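4.2 床品整理任务中的夹爪对比

桌面任务的结果不足以区分两种指垫方案。刚性物体的抓取面通常有明确的几何边界，指垫的纹理与硬度只影响抓取裕度。绗缝被面不同：夹爪须先在面料上捏起一道褶，再沿褶的方向施加拉力，指垫与织物之间的摩擦直接决定这道褶能否保持到动作结束。为此，我们在Orau公寓的卧室中增设了一组双手床品整理任务，由两把手持夹爪协同完成，任务对象为一条铺在床尾一侧的粉色绗缝被，底层为浅黄色床单。操作者为Khang Lương与Hường Mai，两人使用同一套操作规程。

任务分为三个阶段：接近、捏取、展平。接近阶段要求两指张开至最大行程，指尖平面与被面保持平行；捏取阶段以绗缝线为参照，指尖落在线的两侧；展平阶段由两手同时向外侧牵引。腕部鱼眼镜头在各阶段均需看到两个指尖及其之间的被面，床头与墙面则为位姿估计提供远处特征。

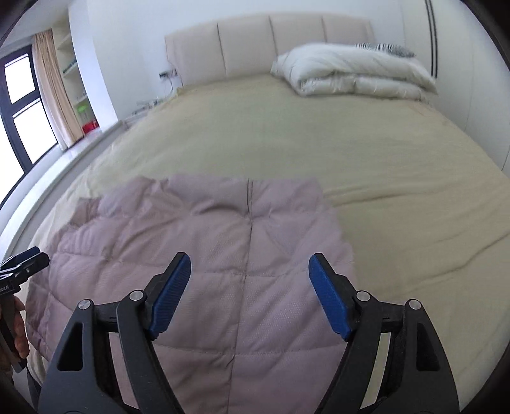
图7 双手床品整理任务，手持夹爪腕部视角。两指张开，蓝色指垫之间为被面；左侧为另一把夹爪。

对照组采用平面硅胶指垫（下称P型），实验组采用Cao公司提供的横纹指垫（下称R型）。连杆机构、开合行程与手柄均不变，更换指垫后重新标定零位。每种指垫在正式记录前试操作21次，试操作数据不计入统计。剔除跟踪丢失与规程外动作后，共得到有效片段1,959段。

P型指垫的失败多出现在展平阶段。面料在牵引方向与绗缝线接近垂直时容易从指间滑出，操作者往往以加大握力补偿，导致褶的根部被压实，松开后留下折痕。R型指垫在同一条件下滑脱较少，但释放时偶有勾线，尤其是指尖落点压在缝线上的时候。两类失败的成因不同，合并为单一成功率会掩盖这一差别，故下文分别统计滑脱与勾线，不作加权。

位姿跟踪方面，大面积同色织物使画面下半部可用特征偏少，估计结果主要依赖床头拼缝、柜门边线和窗框。窗口方向亮度过高时，自动曝光会压暗被面，绗缝纹理的对比度随之下降。我们将曝光测光区改为画面中央，并把单段内的曝光变化速率限制在固定上限以下。该设置对两种指垫一致，不影响组间比较。另一把夹爪进入视野时会遮挡侧面特征，跟踪前端以静态掩膜加运动一致性检验的方式排除其上的角点。 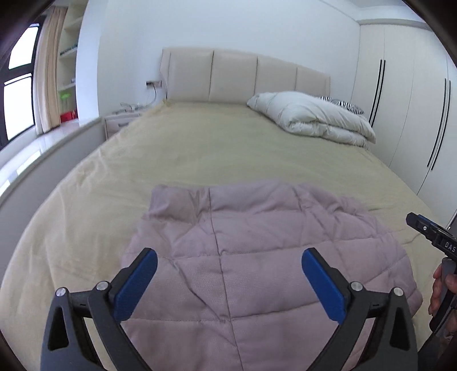
Ralodbridge，2025年6月21日

本节补充记录控制器参数的选取。手持端只采集开合量与位姿，不施加力控；回放端使用Tronddale控制器，夹持指令由记录的开合量经一阶低通滤波后给出。滤波时间常数取130毫秒，该值由Diệp Hầu在一月的预实验中选定，过小则指令抖动会传至面料，过大则捏取时机滞后，指尖在褶成形之前已经抬起。

回放时另设8档夹持力上限，由低到高依次测试。P型指垫在低档位无法维持牵引，须升至较高档位方能走完展平阶段；R型指垫可用的档位区间更宽，但在最高两档下勾线增多。Hậu Lã对回放视频作了逐段标注，Ourania Panagiotou独立复核，标注不一致的片段由两人共同重看后裁定。裁定仍有分歧的片段记为“未定”，不归入任何一类失败。

需要说明的是，上述比较仅涉及一种绗缝面料。羽绒被等蓬松织物的捏取深度更难控制，指垫纹理的作用可能被填充物的形变抵消，本文未作测试。指垫磨损也未单独建模，两组实验均在更换新指垫后开始，各档位的测试顺序则在两组间保持相同。各档位下滑脱与勾线的分项统计列于附录B。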